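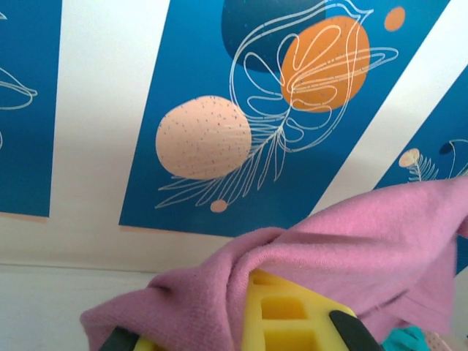
February 9, 2026

Writing this fast, eyes are shot. 1,047 on the counter when I shut down. We needed 1,000 by tonight for Clémence to start the training run, so, made it, with a few to spare for the ones she'll throw out. She always throws some out.

Mostly cloth stuff today. The pink one over the yellow block, fingers closing in from both sides. I like those and I hate them. The wrist view is half pink fuzz and the block only shows at the bottom, so you're driving half by feel, except there is no feel, just the handle in your hand and the picture. Bastien says that's the point. If I can find the block from that view then the examples have what the model needs in them. Fine. My wrist disagrees.

Argument at lunch over whether to keep the fumbles. Sandrine wants them all labeled and kept. Clémence wants clean ones only for the first pass, fumbles later. I'm with Sandrine I think. The old Ploltar set was all clean and that policy froze the first time a sleeve folded over on itself. Just sat there. Six of us standing round watching it do nothing.

Also the wall. Constanza put up the blue panels with the big orange circle and the white ferny drawings so the background isn't plain wall every time. I grumbled, now I'd miss it. I caught myself lining up the approach with the orange circle this afternoon, which is bad!! If I'm using it, the model will too. Have to ask her to swap the panels every 20 episodes. Or shift the base. Write that on the board tomorow, don't just think it.

Lost an hour before that. Timestamps drifting between the wrist camera and the arm log, Bastien found it, one restart and a lot of swearing. He thinks nothing before the restart is hurt. He's going to check instead of thinking it, I made him promise.

Didlow called. They want 600 more with two cloths on top of each other, and they want it in the same format as the Courtois folder, which has no docs and half the fields named by somebody in a hurry (me, last July). So that's my morning gone.

Things to do: lint off the pink cloth, or leave it? Ask Clémence. Gripper speed down a notch, I'm closing too hard. Lables for the last batch, still not done. Eat something before noon.

Back hurts. Forgot to call Mom agian. Bed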